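I had been promising myself a trip out to Stirside ever since my cousin started in the kitchens there, and in February I finally made it, scarf and notebook and all. They serve 534 lunches a day for the schools and care homes nearby, and most of the clearing and sorting of dishes is being handed over, bit by bit, to two-armed robots.

Delia Matei, who runs the afternoon shift, met us at the door with coffee (very good coffee, I must say) and took us up to the planning room first. Every new table job is tried out on the computer before anyone downstairs has to live with it, and she let us stay and watch for as long as we liked, so naturally we stayed far too long.
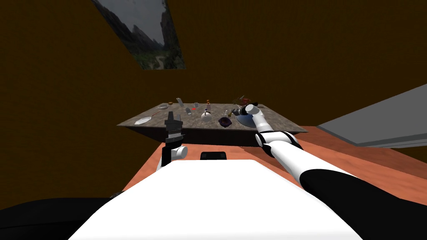
Delia used to spend her whole shift at the dish return, and her wrists still remember it! Now she and 2 others plan the jobs and decide which pieces a person should keep handling. The crew had 8 people on dishes last year. All of them are still at Stirside, though a couple miss the chatter at the old sinks, and one told me quite firmly that she'd rather have her radio back than any robot.

We finished downstairs with soup and a slice of walnut cake, and I caught the 335 bus home with a second slice wrapped in a napkin.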